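Search this site Enter keywords Go

Home | News | Products | Care and Repair | Stockists | Contact

Posted in March by the Salico press desk

SALICO REVISES CONSTRUCTION OF TILED SUMMER BED MATS

New cord, wider border and a repair service for owners of older mats

Salico has changed the way its tiled summer bed mats are strung and finished. The revised mats replace the current range at all stockists this month. Prices and sizes are unchanged.

A tiled mat is laid over the sheet in warm weather and slept on directly. The tiles do not take up moisture in the way that cloth does, and the gaps between them let some air pass under the sleeper. The mats are a common item in households where bedrooms stay hot overnight, and sales in cooler regions have grown over recent summers.

The most frequent fault reported to the Skurine workshop is failure of the cord. Each tile is drilled and joined to its neighbours by a continuous line. When the mat is folded along the same row every autumn, the line rubs against the edge of the drilled hole and frays. One break normally frees a short run of tiles, and the loose ends work along the row if the mat stays in use.

Three changes have been made.

The cord is now a braided line in place of the twisted line used before. It is supplied by Juhász and is drawn through the tile under lower tension, so that the mat drapes over the edge of a mattress without pulling the outer rows upright.

The drilled holes are given a second pass with a rounding bit. Both mouths of the hole are finished in this way. The step adds to the time needed for each mat but removes the sharp lip that caused most of the wear.

The cloth border has been widened and is stitched with a double row. On the earlier pattern the border carried a single row and tended to part from the tiles at the corners, where the mat is gripped when it is lifted for making the bed.

Trial mats were placed in 218 homes through the Sodalska housing association for one full summer. Households were asked to use the mat nightly, wipe it down weekly and fold it away at the end of the season. At inspection, three mats had a broken cord. All three breaks were in the outermost row, next to the border, and the stitching in that area has been altered as a result.

Care instructions have been rewritten to go with the new construction. Mats should be wiped with a cloth wrung out in plain water and left flat until dry. They should not be soaked, machine washed or dried on a radiator. For storage, the mat should be rolled with the tiles facing outward. Folding is still possible where space is short, but the fold should be made at a different row each year. A fitted or well tucked sheet is advised under the mat – a loose sheet will gather beneath the tiles and leave ridges.

Owners of earlier mats do not need to replace them. The Skurine workshop will restring any Salico mat, whatever its age, using the new cord. Mats with missing tiles can be made up from stock, although a colour match cannot be promised. The tiles darken with use, and replacements will look paler for the first season or two. Mats sent for repair should be clean, rolled and tied at both ends, with the owner's name and address on a label fixed to the border. Turnaround is three weeks in winter and longer from May onward.

A repair kit for home use will follow later in the year. It will hold a length of cord, a blunt needle and a printed sheet showing the path of the line through a standard row.

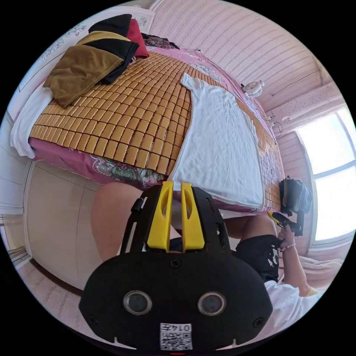
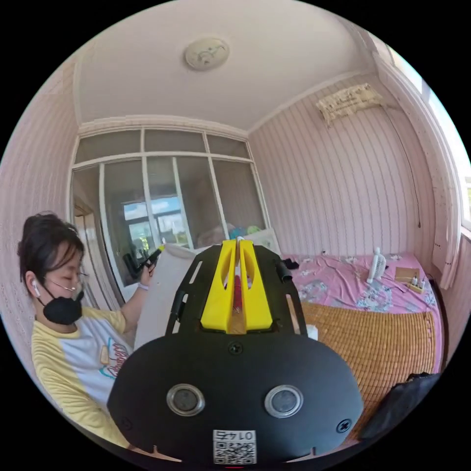 Jaanus Lill said he had restrung two older mats at home with fishing line and would have welcomed the kit sooner. The line held, he added, but it stretched over the summer and the rows drifted apart at the foot of the bed, so he intends to send both mats to Skurine before the spring rush and asks that the printed sheet also cover the corner rows, where the path of the cord is hardest to follow.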